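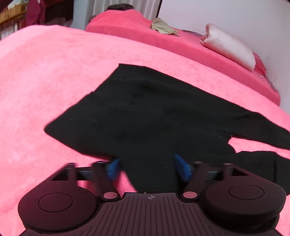

## 3.2 Folding on soft surfaces

**Figure 3.** A black knit garment laid out on a pink fleecy blanket, a fold of it pinched up.

I should say straight away that I never meant to write a section about blankets. My plan for this part of the study was to look at knitwear, because knitwear is what people in our household survey moaned about most (154 replies, and a good third of them used the word "jumper" with real bitterness). But the more folding I watched, the more I found myself looking at what was underneath!

Most advice on folding assumes a table. Our households mostly used the bed, and a bed is a very different thing to fold on. It gives when you press it, and if there's a fleecy cover on top, the pile grips the knit from below. Figure 3 shows the sort of pairing I mean: a soft, slightly fuzzy sweater or cardigan on a plush blanket, lying at a slant with one sleeve stretched out to the side. You can't simply slide a thing like that straight, as you would a cotton shirt on a worktop. You have to lift it, shift it and put it down again, and each time you do, the sleeves end up somewhere new.

I sorted the folds we logged into three types, which I've called the drag, the lift and the flap (sorry, they were my notebook names and they stuck). The drag was common on sheets and rare on fleece. The lift was the usual choice on fleece, nearly always starting from a pinch of cloth near a hem or cuff. The flap, where you throw one side over the other and hope, turned up everywhere, mostly late in the evening.

Colour matters more than I'd allowed for, too. Black knit on bright pink is easy to read as an outline, but the inside of the shape is another matter. In Figure 3 a seam or perhaps the edge of a pocket is just about visible, and I had to look twice for it. People told us much the same about their own dark clothes: they find the edges first and work inwards. The dark knits are also where lint shows up, as those few white specks do here, and several people stopped mid-fold to pick it off. I counted those pauses as part of the fold, although I went back and forth on it for most of October.

One last point on the coding. Where other bits of cloth were lying nearby, as with the crumpled beige one on the deeper pink sheet beyond the blanket, I left them out unless somebody picked them up. They get their turn in Section 3.3, with the socks.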